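About Stemthorpe

Hi, I'm Noelia Paredes, and I run Stemthorpe out of a kitchen on Pindell Street.
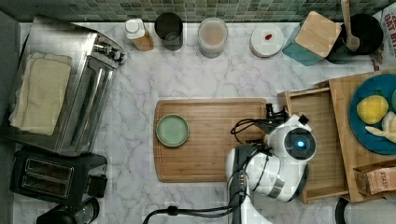
What does Stemthorpe do?

We teach people to cook everyday food in small home-style kitchens, and we help them set up the kitchen they already have so that it's nicer to cook in. Breakfasts, lunches, weeknight suppers, snacks for kids. If you want to learn sugar sculpture there are wonderful places for that and I'll happily give you a phone number!

I started with one class in my own apartment, which had a stove with two good burners and a drawer you had to kick. Three people came. We made oatmeal and a pot of beans, and then everybody stayed until almost ten at night talking about where they keep their onions. I thought, okay, there's something in this. People had plenty of recipes already (who doesn't?) but they were all fighting their counters. Stuff everywhere, nowhere to chop, the one knife they liked always in the dishwasher.

So about half of what I teach is cooking and the other half is counter. I'm a bit of a bore on the subject, be warned.

The kitchen

Our teaching kitchen is a regular kitchen, the kind you'd find in a house. I looked at a proper commercial space over on Skultard Road, all steel, very grand, and I came home and couldn't picture anybody learning to make toast in it. What we have now is a marble counter, white with soft gray veins, and a backsplash of little green and gray mosaic tiles that I fell for the minute I walked in. Marble is fussy, I know, I know. Lemon juice will mark it if you leave it sitting, so anything sour gets cut on a board and the board gets wiped right after. You'll hear me say "board!" a lot.

The boards are bamboo, and the one we use most has a groove around the edge to catch juice. I like a small plate parked right on the board while I'm working. Trimmings go on it, or the pieces that are ready, and the rest of the board stays clear. It's such a little thing and it's the tip people write to me about most.

Everything you reach for stands along the back by the tiles: the jars and canisters, and a black crock with a wooden spoon in it. Toaster oven and toaster live together on the left. We do a lot with a toaster oven, because so many of our students rent a place where the big oven is terrible (or is full of pans, that's me at home). Fold your towel and keep it in the same spot every time, but move it off the toaster oven before you turn the thing on, please.

The classes

The one most people start with is First Breakfast. It runs in the morning and we keep it simple: fruit, toast, oats, eggs if the group wants eggs. We spend a good while on fruit, which surprises people. How to pick a lemon that has juice in it, what to do with a banana that's gone soft, how to break one up for a bowl without making paste. After that comes Supper in One Pan, and then Pantry Week, where you bring me a list of what's in your cupboards and we cook from it. Pantry Week is chaos and it's my favorite.

Our kids' class is called Espiritu, after my grandmother's street. Kids stir, tear, peel and mash, and the older ones learn to use a knife with a grown-up next to them. Grown-ups stay for that one. Bring an apron or an old shirt.

Classes are small because the kitchen is small. You'll get to do things yourself, and you'll probably get your elbow in somebody's way, and that's fine. You eat what you make. There's tea, there's coffee, and you can take leftovers home if you bring a container with a lid that fits (please check the lid before you leave the house).

Home visits

If you'd like help with your own kitchen, I come to you. A visit is 2 hours. We take everything off the counter, wipe it down, and put back only what you've used that week, and then we make lunch on it to see how it feels. I won't make you throw anything out. I own 3 potato mashers and I'm not in a position to judge.

How we've grown

Roughly 1580 people have cooked with us so far, which still makes my head spin a little when I look at the sign-up book. The youngest regulars in Espiritu need a stool to see over the counter, and they're very bossy about oats. We close for part of December so I can rest my feet and re-oil the boards, and we open the new class list when we're back.

A single class is 40 dollars with all the food included, and Espiritu is the same price for one child and one grown-up together. Tell us about allergies when you sign up, even the small ones, so I can shop around them. The street door sticks, so give it a good push and come on up.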